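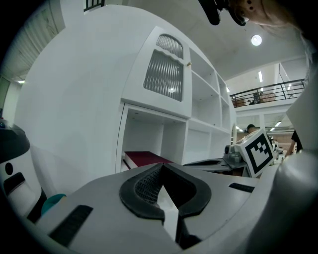
The furniture gallery of the Clendgate Household Collection brings together storage pieces intended for everyday rooms: the hallway, the study, the dining area and the spare bedroom. The collection favors items that can be used as well as looked at, and most are shown with a few ordinary belongings in place. The white cabinet is a good introduction to this approach. Its door carries a panel of frosted reeded glass with an arched top, and a small gold knob is set at the right edge. Open shelves are arranged in compartments beside the door, and a dark red book lies flat in the open cubby underneath.

About the cabinet

The cabinet is listed in the collection as item 991 and belongs to the Relov group of painted storage furniture. It was acquired in August together with a matching bench, which is now kept in the reading area on the ground floor. The two pieces may be viewed during the same visit.

Reeded glass was selected for this group on account of its practical qualities. It admits light to the interior of a cupboard and softens the outline of whatever is kept there. Table linen, stationery and boxed games are all suited to storage behind glass of this type. Items that are handled every day are better placed on the open shelves, where they can be reached without opening a door.

The lower cubby is suited to large books, albums and atlases, which should be stored flat if their bindings are heavy. Volumes left upright without support tend to lean, and over time the spine may pull away from the pages.

Care and cleaning

The following guidance is given to all households that borrow furniture from the collection.

Dust painted surfaces once a week with a soft, dry cloth. Marks may be removed with a cloth dampened in lukewarm water and a little mild soap. Abrasive pads and solvent cleaners must not be used.

Clean reeded glass along the direction of the ridges — never across them — and dry it at once with a lint-free cloth. Spray should be applied to the cloth and kept away from the door frame.

Wipe metal knobs with a dry cloth only. A knob that has worked loose should be tightened by hand.

Shelves in the Relov group should carry no more than 50 pounds each, with the weight spread evenly. Heavier objects belong at the bottom of the cabinet.

Related pieces

The Liu sideboard, with two sliding doors and a single deep drawer, is displayed on the ground floor. The Endura bookcase, 52 inches wide, stands near the main entrance and is available for loan to schools and community rooms.

Loans and visits

The gallery is open to the public in the afternoon from 2 p.m. Loan requests are accepted in writing and should state the item number, the room in which the piece will be placed and the width of the narrowest doorway on the delivery route. Borrowers are asked to keep the original shelf pins with the furniture — replacements are not always available in the same size.

Visitors are welcome to open doors and drawers unless a notice on the piece states otherwise.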